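Last big tidy-up of this file: October 26, 2019. If something below disagrees with the code, trust the code and please open an issue!

# Kabbaj

Kabbaj is a small method for teaching a simulated gripper to choose which of two things to go for, and to do it from a wrist view alone. No overhead view, no depth, no object poses at test time. It came out of a winter of arguments between Nuria Llorente and Unai Cordero about whether the overhead view was doing anything useful, and I still can't quite believe how well the answer came out.

This repository holds the rendered episodes, the training code and the scoring script. The simulator itself lives in its own repository, `tuseo`, and you need it only if you want to render new episodes or run the policy in the loop.

## What the idea is

Most of our earlier policies learned one thing very well: go to the biggest patch of colour. Put a large patterned box near the fingers and a small plain object off to the side, ask for the small one, and the hand would happily hug the box all day long. We called this "box pull" and it made us miserable.

Kabbaj adds a second, very light training signal. Every episode is rendered twice from the same start state, with the same object poses and the same arm motion, but with a different printed pattern on the box. The policy sees both versions and is asked to give the same action for both. That's the whole trick (really!). The pairing costs us rendering time and one extra term in the loss, and nothing at test time.

Diane Perron had the thought of smearing the patterns on purpose. Sharp prints gave the network tidy edges to hang on to, and it learned the edges. Blurred ones were much harder to memorise. She also kept asking for small, dull, pale target objects, and she was right to.

## What's in the data

There are 1525 paired episodes. Of these, 172 are held back for scoring and should never be trained on; their IDs are in `splits/heldout.txt`. An episode is a folder:

```
episode/
 a/ frames, first pattern
 b/ frames, second pattern
 actions.npy shared by a and b
 request.txt "box" or "small"
 meta.json
```

`actions.npy` has one row per frame: three numbers for hand movement, three for rotation, one for the fingers. Movement is in metres in the hand's own axes. If your arm drifts off to the left at once, you've almost certainly read it in table axes. I did exactly that for most of January.

`meta.json` carries the random seed, the pattern names and the true object poses. The poses are there for scoring and for plots. Please don't feed them to the policy and then compare with our numbers.

## How it does

Scores are percentages of held-out episodes in which the hand closed on the requested object and lifted it clear of the table.

| Training | Request: box | Request: small |
|---|---|---|
| Single pattern | high | poor |
| Mixed patterns, not paired | high | middling |
| Paired (Kabbaj) | high | high |

I've left words in the table for now. Leandro Robles found that our lift check was counting an object pinned against the box as "lifted", and the rerun with the stricter check isn't finished for every seed. The order of the rows hasn't changed in any seed rerun so far, and the gap between the second and third rows is big enough to see by eye when you play the episodes back. Full figures go in once all the seeds are through. The old ones are in the git history if you want them, but don't quote them.

The result I like best is a smaller one. With the unpaired policy, changing the pattern halfway through an approach makes the hand wobble and often turn back. With the paired one it just carries on. Run `play_swap.py` and watch it, it's lovely.

## Getting started

```
git clone --recursive <this repo>
pip install -r requirements.txt
python fetch.py --split train
python train.py --config configs/paired.yaml
python score.py --run runs/latest
```

Training stops at 700 passes through the data. You can stop far sooner for a rough look. The pairing weight is `pair_w` in the config and is set to 2; higher values make the policy timid, and it starts hovering above the table without ever coming down.

If `fetch.py` hangs, it's usually the Naltville mirror. Pass `--mirror traltside` and try again.

## Known problems

- Finger parts and the box can overlap by a hair in a few episodes where the hand starts very close. The physics sorts itself out after the first few steps. We left them in.
- Pattern edges can look smudgy against the table. It comes from the render scale and it's the same in `a` and `b`.
- The box is always a box. We tried other large shapes and the pairing still helped, but that set isn't clean enough to share yet.
- Nothing has been tested on a real arm. Crescencio Ibarra has started on it at Traltside and I'll link his notes when there are some to link.

## Helping out

New target shapes are the most welcome thing by far! Keep the mesh simple, keep it pale, and make sure it can come to rest on more than one side. Something like a hexagonal bar is a very good test, as the hand has to line up with the long axis before closing, and a policy that has only learned "go to the middle of the blob" will fumble it.

Please run `check_pairs.py` before sending anything in. It makes sure that `a` and `b` differ only in the box pattern, and it has caught every one of us at least once.

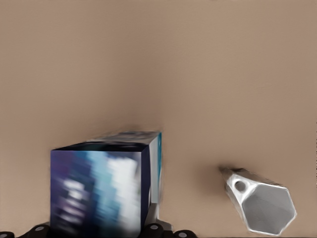

If you do add a shape, set the starting distance from the box in `spawn.yaml` as well. The default leaves a fair stretch of bare table between the two objects, and that's the easy case. Nuria's closer layouts are in `configs/near/`, and they're where I'd most like to see new results. Send those as a separate pull request from the mesh, with the seed list pasted into the description, and tag Unai for review.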